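FOR IMMEDIATE RELEASE

January 8, 2021

Gralance Pictures Brings Classic Screen Romances Back to the MacRitchie Theater

Season of 100 films will open in June, with newly restored prints, late-night double bills and a few love stories most audiences have never had the chance to see

Gralance Pictures is delighted to announce that its long-planned season of Hollywood romances, The Long Kiss, will open this June at the MacRitchie Theater. The season brings together 100 films from the silent years through the end of the 1960s, and it has been a labor of love from the very first list we scribbled on the back of a popcorn bag to the final program, which went to the printer this week.

We have always believed that a love story is best watched in the dark with a crowd of strangers, all of them pretending not to cry. There is something about hearing a whole balcony hold its breath before a kiss that a living room couch, however comfortable, can't quite match. The MacRitchie, with its 1315 seats, its wide curtain and its slightly creaky center aisle, was our first choice for the season and, to tell the truth, our only one.

The program leans on the famous pairings that people ask us for year after year, and we make no apology for that. But it also makes room for the pictures that got away: the comedies that opened in the wrong week, the melodramas that were trimmed to fit a double bill, and the leading couples who made a single film together and then went their separate ways. Many of these titles haven't been shown on a big screen in decades, and several will be new even to our most devoted regulars — the ones who sit in the third row and know every line.

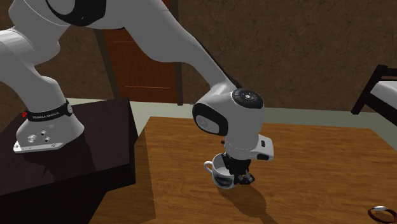
Much of the season has been made possible by our friends at Gevitz, the film restoration house, who have worked with us on the older titles for the past 2 years. Their team has cleaned, repaired and regraded the prints, and has rebuilt the soundtracks wherever the original elements allowed it. In one case a missing reel of a 1931 shipboard romance was pieced together from two incomplete copies, and the ballroom number that closes the second act will be seen again in full. We have watched it more often than we really needed to, and we are not tired of it yet.

Visitors who arrive early will find a lobby display of costumes, call sheets, studio portraits and fan magazines, drawn from Gralance's own collection of over 1000 pieces. The fan magazines are a particular pleasure. They are full of breathless reports from sets and nightclubs, with a great deal of guesswork about who was having dinner with whom, and they say as much about the people who bought them as they do about the stars on their covers. The display is free to anyone holding a ticket for that day's screening.

Music will have its place too. The silent features will be accompanied live on the theater's organ, and Saturday evenings will begin with a short set of film songs in the upstairs lounge. The lounge bar will stay open after the last show on double bill nights, so there will be plenty of time to argue over whether she should have gotten on that train.

Tickets will be sold through Lurnov, the MacRitchie's box office partner, both online and at the theater window. Season passes go on sale first, followed by single tickets and the popular Sunday matinee bundle, which covers any four afternoon shows. Members of the MacRitchie will receive their booking details by mail and may reserve their usual seats. Seating plans and opening hours will follow whatever public health guidance is in place at the time, and any ticket affected by a change of date can be exchanged or refunded in full.

The complete program, with running times and notes on each film, will be posted on the MacRitchie's website later this winter. Printed copies may be requested from the box office.

About Gralance Pictures

Gralance Pictures is an independent distributor and programmer of classic American film, supplying repertory theaters, festivals and college film societies.

Press contact

Screening links, stills and interview requests: Gralance Pictures Press Office

###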